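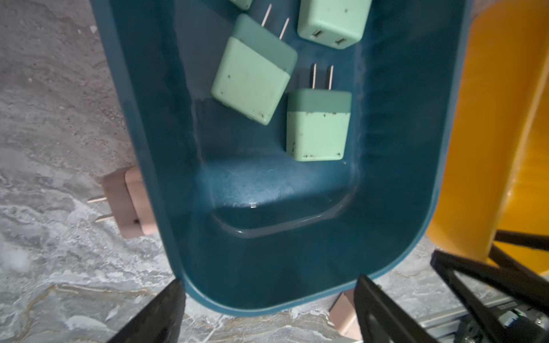
saltbox_eleven
Senior Member, Home Energy board
Posted October 7, 2026

Subject: Does unplugging chargers do anything at all?

Our power company here in Pruitt put an insert in the bill again. Barkasia Electric, same one I've complained about before. The insert says "idle chargers are draining your wallet" and that a household can cut its bill by a noticeable amount just by pulling them out of the wall when nothing is charging. Noticeable is their word. There is no figure anywhere on the page.

Then on the back there's an ad for something called the Revimlow, which you plug into any outlet and it "smooths" your power so all your chargers and gadgets use less. So the front of the page scares you about things left plugged in, and the back sells you another thing to leave plugged in.

My bill for May was $127 on 471 kWh. Before I start crawling behind the couch twice a day I'd like to know if anybody has measured this. I don't mean read it somewhere. Measured it.

quietcompressor
Member

I've measured it. Phone charger with no phone on it reads 0.0 on my meter. Same with my wife's, same with the tablet one. I would not crawl behind a couch for that.

The big old heavy ones with a transformer inside are a different story. Those get warm sitting there doing nothing. If it's warm, it's using power. If it isn't, forget it.

mudroom_math
Member

0.0 on a cheap meter doesn't mean zero. Most of them can't read anything that small with any accuracy, so you get 0.0 whether it's pulling a little or nothing. Which meter?

quietcompressor
Member

Fluramine, the one with the orange display. And sure, it isn't a lab instrument. But think about how small it has to be before the meter gives up. Say it's a tenth of a watt. Run that all year and you're still under one kilowatt-hour. You could own a drawerful and never find it on the bill.

tin_roof_tess
New Member

I have to disagree with the "forget it" attitude. We started unplugging everything last spring and our bill went from $155 to $127 in one month. Chargers, the coffee maker, the printer, lamps, all of it. That's real money to us and I don't love being told it's nothing.

mudroom_math
Member

I'm not saying your bill didn't drop. I'm saying you changed a bunch of things at once, and it was spring. Was the heat on in the first month and off in the second? Same number of days in both billing periods? Utilities slide the reading date around and a few extra days moves the total quite a bit. Compare kWh per day with the same month a year earlier, then we'd have something.

tin_roof_tess
New Member

The heat was on a little in the first one. It's gas heat though.

mudroom_math
Member

The blower is electric. So is the pump if you have hot water heat. That alone could swamp every charger in your house.

saltbox_eleven
Senior Member, Home Energy board

OK, I borrowed a meter. It's a Fluramine too, so take it for what it's worth. I did it the dumb way: plug in a power strip, read it, add chargers, read it again.

The strip has a little red light in it and it wouldn't register by itself. With the chargers added, nothing. Then I put my toothbrush stand on it and still nothing. At that point I started to doubt the meter, so I tried a night light and that did come up. 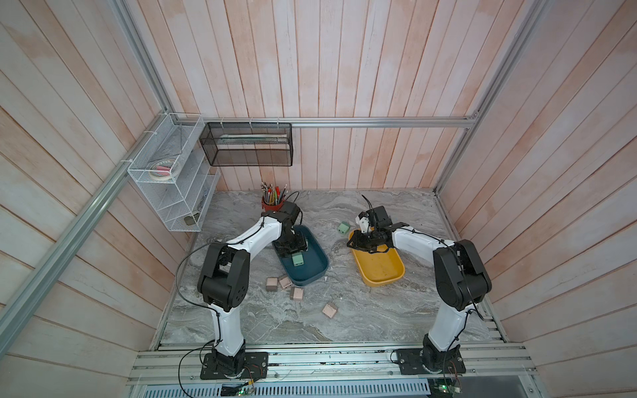

After that I went around to the stuff that has a box on a shelf instead of a plug on a wall. Cable box, by a mile the worst thing in the house when it's "off." It uses almost as much off as on. The stereo receiver was second. The printer was less than I would have guessed. The garage door opener surprised me too, though I'm not going to unplug a garage door.

I added up what I found and it comes to 34 watts that never stop, and the cable box is most of that. So I'm willing to say standby power is real. I'm just not willing to say it's the chargers, and that's what the insert says.
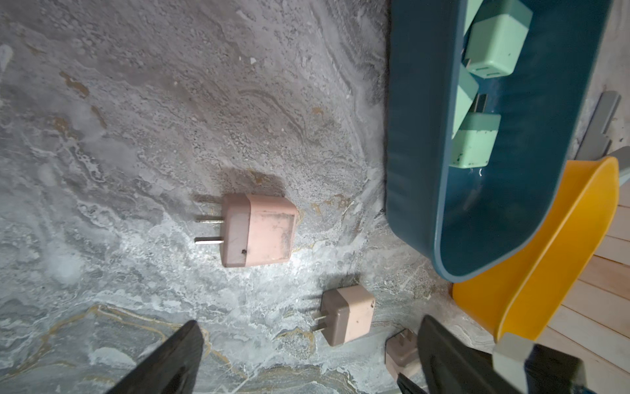

The pink adapter and the smaller beige one next to it

I've also got a question about plugs in general. Is there any truth to the thing about chargers wearing out faster if you leave them in? My father-in-law swears by it. I've also heard that pulling them in and out wears out the outlet. Those can't both be my biggest problem.

quietcompressor
Member

Heat and power surges are what kill them. Leaving one in during a bad storm isn't great. The outlet thing is true in the sense that contacts loosen over the years. If a plug droops or falls out by itself, replace the outlet. A loose one can get hot and that's a safety issue, so don't put it off.

oldfusebox
Senior Member

Has nobody touched the Revimlow part? My neighbor has one. Swears his bill dropped. I opened one of that type years ago (different name, same shape) and it was a capacitor, a light and a lot of empty box. Houses get billed for real power. Fixing the power factor at your outlet doesn't change what your meter charges you for, even if the box does what it claims, and I doubt that as well.

tin_roof_tess
New Member

But if the power company is putting it in with the bill, wouldn't they have to check it? Seems like a strange thing for Barkasia to want people to use less.

oldfusebox
Senior Member

They sell the ad space. Read the bottom of the page, I bet there's a line in tiny print about not endorsing anything.

saltbox_eleven
Senior Member, Home Energy board

There is. Very tiny – I needed my reading glasses and the kitchen light.

Tess, I pulled my old bills like mudroom said to. My kWh per day wanders all over the place from one month to the next with nobody changing anything. I couldn't pick a charger out of that if I tried.

tin_roof_tess
New Member

Fine, I'll look for last year's. I'm still unplugging the coffee maker.

mudroom_math
Member

Does it have a clock? Then it's pulling something. Put a meter on it and post what you get, and do the cable box while you're at it.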